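Skiren Grasp Collection: Frequently Asked Questions

Last revised July 15, 2022. Maintained by Alby Prendergast. Questions that are not covered on this page can go to the collection list.

What is being collected?

Grasp attempts in a shared bin. Each attempt is stored as one episode: the camera frames, the arm's joint positions, the commands sent, the gripper opening, and a success label. The episodes are used to train a network that takes a camera view and a candidate motion and returns the chance that closing the gripper will end in a hold.

Which sites take part?

Skiren and Bistmont. Both write to the same storage layout, and the site name is kept in the episode header so that the data can be split by site later. The Mohammadi set is older and used a different gripper. It is not mixed into training by default.

How long is one episode?

Up to five motion commands, followed by a close and a lift. An episode that reaches the limit without a close command is ended by closing the gripper wherever it is. These forced closes are valid data and should not be removed.

Does a person choose the grasp point?

No. In the first phase the motions were drawn at random inside the bin limits. Since January the current model proposes them, with a share of random motions kept in. The operator's work is limited to starting runs, clearing faults, and changing the objects.

What goes in the bin?

Household and office objects that fit between the fingers in at least one direction. A load should mix rigid and soft pieces, shiny and dull ones, and a few that are hard to tell from the bin floor. Clear plastic is wanted. The depth reading on it is poor, and the network needs to see it often. Glass, liquids, and anything with an exposed blade are excluded.
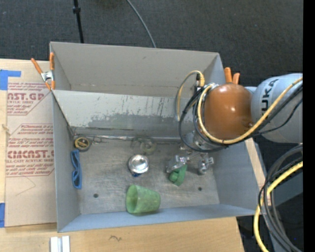 Gripper over the front compartment of a divided bin, seen from the fixed camera. The load includes a translucent green cup and a round silver metal container.

How often are the objects changed?

Every 200 attempts, or sooner if the pieces have collected in one corner. A full swap is not required. Replace part of the load, stir what remains, and log the new load number before restarting. Episodes recorded under the wrong load number can be corrected with the relabel tool, but only before the nightly export.

How is success decided?

By two checks. The first reads the finger gap after the lift: if the fingers have closed fully, the attempt is marked as a miss. The second compares a camera frame taken after the lift with one taken after the object is dropped. Thin objects often pass only the second check -- the label is then set to success. If the checks cannot be run, the label is left blank and the episode is skipped in training.

Are failed attempts kept?

Yes, all of them. The network learns from misses as much as from holds. Early in a run most attempts are misses, and this is expected.

The camera was bumped. Is the data lost?

Usually not. Stop the run, record the time, and take a new calibration. Episodes before the bump keep the old calibration file and those after it get the new one. Small differences in camera position between stations are left in on purpose.

How much data is needed before retraining?

The scheduler starts a training job once more than 3000 new labeled episodes have been exported. Smaller batches were tried and gave no clear change in the hold rate.

Where is the viewer?

Torimum replaced the old viewer and reads both formats. It steps through an episode by command and shows the label next to the lift frame. Use it to report a wrong label: select the episode, press Flag, and enter the load number in the note field.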